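The automation lead at Pirkiston put the second two-arm cell on paper in February and asked for 50 hours of bench time before anyone signed. "Markers and pens are cheap," she said. "Arms are not."
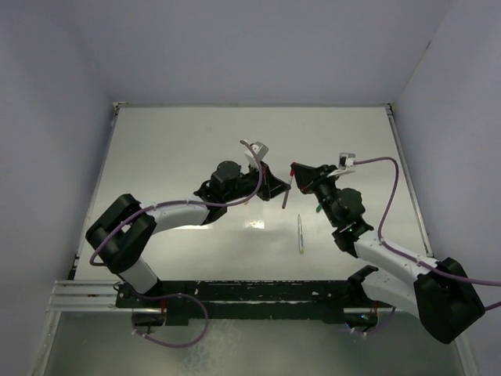 Worku Automation Planning Group

Her quote from Liler left out cables, spare grippers and camera mounts. "We budget those separately now — nearly 16 percent on top."

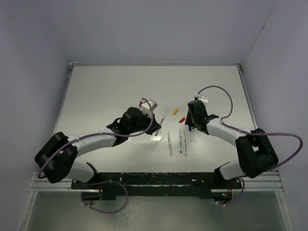
Issue 60, page 16

Caps are the harder job, she said, and she has set aside 2,000 dollars for fingertips. Dandex will bid on the enclosure.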